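Teaching a Simulated Arm a Sink Task by Remote Control
Final project report, Robotics Studio

1. Aim

Our project asked whether a student with no robotics background could show a simulated kitchen arm a sink task well enough for the recordings to be used for training. We set a target of 100 usable demonstrations. The work was done in Wornlow, the kitchen simulator our department licenses, with the operator driving the arm through a Divo hand controller. Floarea Ghiță supervised.

2. Method

Each operator had a practice session before anything was saved. The controller moves the wrist, and a trigger under the index finger closes the gripper. We kept the arm speed low — faster settings made the wrist overshoot near the basin walls. 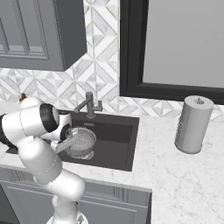 Figure 1. Gripper closed on the colander handle, with the bowl inside the basin.

The handle gave new operators the most trouble. It is flat, so the fingers have to be lined up with it before closing. Operators who came in at an angle usually had to let go and start over. We added a second camera view after the first 28 attempts and kept it for the rest of the project.

An attempt was dropped if the arm struck the sink, if the operator paused for more than four seconds, or if the recording had missing frames. Two of us labelled the attempts separately and then compared notes.
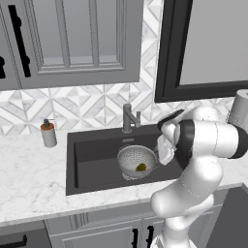 Labelling took longer than recording. Our first form had a single box for "object held", and we filled it in differently depending on who was watching. Rigid things were easy to agree on. A crumpled white item in the gripper, right next to the rim of the colander, was harder, as one of us wrote "cloth" and the other wrote "sponge". We changed the form to "soft item" and relabelled the 27 attempts affected.

3. Limits

All operators were right-handed. The simulator does not model water, and we did not test on a real arm. The Divo trigger reports open or closed with nothing in between, so our recordings say little about grip force. Floarea suggested a pressure-sensitive trigger for next year's group, and the settings files are in the Skornex folder on the shared drive.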